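October 23, 2018

Finally, new music from Okar! The band dropped "Alero" overnight, their first single since August of last year, and I've already had it on repeat for most of the morning. It opens with 46 seconds of just voice and hand claps – then the bass rolls in and the whole thing takes off.
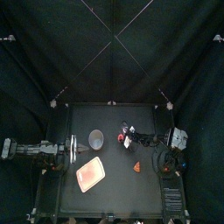 One fan, Lương, wrote under the track that the bridge is the best thing the band has ever recorded, and I'm not going to argue. Those stacked harmonies! It's the first of five songs on an EP called Pumov, and if the other four are anywhere near this good, we're in for a treat.
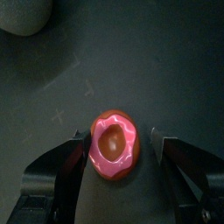

Will there be a tour? Three small club shows are planned so far, and the biggest room holds 700 people, so set an alarm for when tickets open.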